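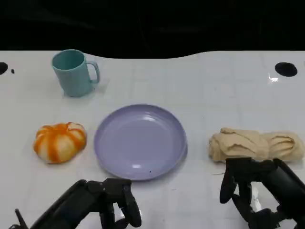

Figure 5. Table set for the clearing task: mug, plate, toy pumpkin and cloth, with both hands at the near side.

5.3 Setting up the table-clearing task

This section covers the Kovville two-handed unit when it is used to clear and wipe a small table. Read it before you decide which chores to give the machine. Clearing a few light items is within its reach. Washing dishes, handling glassware and working next to children or pets are outside what this version can do.

Before you start

Complete the hand calibration in section 5.1. Have the stop button within reach of the person supervising. One trained person must stay in the room for the whole run.

Choose items with clear shapes and colors. A plastic mug with a looped handle and a shallow plate with a raised rim are good first items. The cloth is harder. It takes a new shape each time it is put down, and the unit has to find an edge or a fold before it can grip.

Steps

1. Wipe the tabletop and let it dry.
2. Place the plate in the center of the table, open side up.
3. Place the mug upright, beyond the plate and to the left. Turn the handle to the right.
4. Put one soft item to the left of the plate. The small striped pumpkin is the one used in Figure 5.
5. Lay the cloth to the right of the plate. You can leave it bunched.
6. Check that no item sits over a hole in the tabletop.
7. Turn on the unit and wait for the ready tone.
8. Select Clear Table on the panel, then press Start.
9. Stand back until the hands return to rest. Do not reach over the table during a run.

Note: A glossy tabletop can reflect lamps and windows. If the unit reaches for a bright spot, press Pause, dim or move the light, and start again from step 8. Glare on the plate can cause the same fault.

Note: Maximum run time is 348 seconds. If items are left when the time is up, remove them by hand and write down which ones they were.

Caution: Do not load the hands with more than 2000 grams in total. Do not use full mugs, hot food or knives.

Caution: Keep fingers clear of the finger joints while the power is on, even when the hands are still.

What to expect

In the Birndale trial in August, Nuria Zabala supervised 42 runs with a mug, a plate and a cloth. The mug gave little trouble. Most of the stops came from the cloth, and a person could have cleared the same table in much less time. Plan on having someone check the table after every run.

Flor Ccori ran the same task on the packing benches at Dostlow and found that it went better when the items were spaced a hand's width apart. For crowded tables, clear part of the table yourself first.

If the unit stops twice on the same item, take that item out of the task and follow the grip test in section 5.4. Report repeated stops to Restrepo service with the run log attached.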